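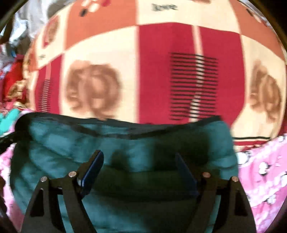
Unit 4: Handling rules for soft goods

These apply to all bedroom tasks in the Nunside module. Read them before your lab slot in room 416.

Grip padded clothing by the body of the garment. Keep the pads off zippers, buckles and cords. Close slowly and stop once the fabric holds. 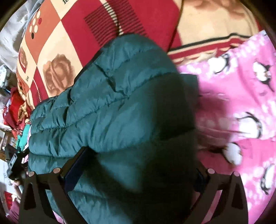

Patterned bedding confuses edge detection, so confirm the grasp point by eye before closing. If a fold slips, open fully and start again. Two retries is the limit. After that, log the attempt as failed in Jolter.

Do not rearrange the pile between attempts.
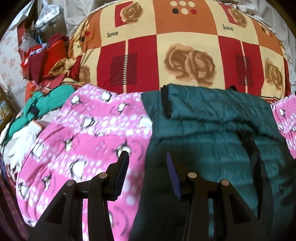

Fig. 2. Gripper open over a quilted garment and a pink penguin blanket.

Check all screws every 6 runs. Logs are due Sunday.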